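Folding a big T-shirt on the bed

There are over 40 ways to fold a T-shirt if you believe the internet, and most of them want you to buy a plastic board. I had the Tunisent one for a month. It suited small shirts and nothing else, and it now lives in the loft at Faltlow. A bed does the job just as well and you own one already.

Strip the bed back to the fitted sheet. A duvet underneath gives you lumps, and lumps give you creases. Move the pillows as well.

Lay the shirt front down or front up, whichever you like. I have read fierce arguments about this and can't see that it matters. What does matter is getting the side seams straight before you fold anything. Take the hem corner in one hand and the end of the sleeve in the other, pull gently, and lower that side back on to the sheet. 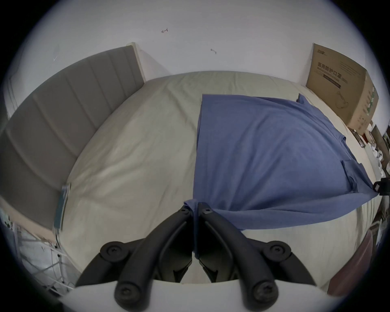
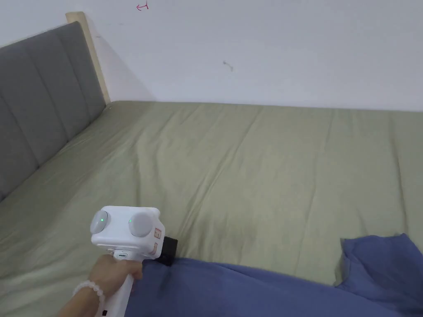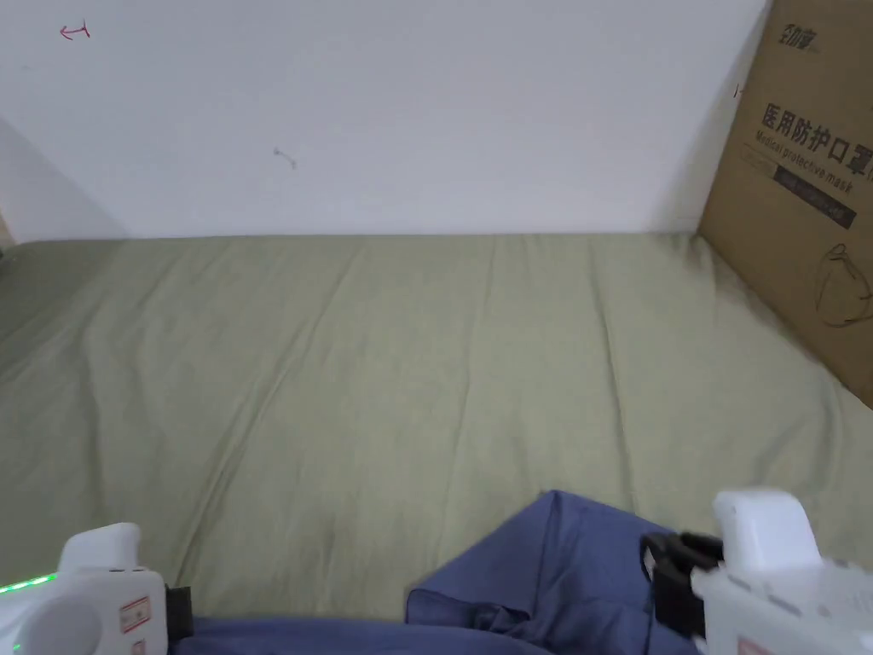

Blue T-shirt, spread on the bed, in the first picture; the sheet in the third, with rumpled blue fabric along the bottom.

Now smooth from the collar down to the hem with a flat hand. Don't bother chasing every wrinkle. If it still looks like a road map, it needs an iron, and no folding method will save you from that, whatever the Orkcombe laundry pages claim.

Fold one side in to the middle, sleeve and all, then turn the sleeve back on itself so it stays inside the edge. Do the other side to match. You should have a long strip with the collar at the top.

Bring the hem up to just below the collar, then fold in half again. For a drawer, fold it in 3 instead and stand it on end. I'm told this saves a lot of space. It saved me a bit, until I took one out and the rest fell over.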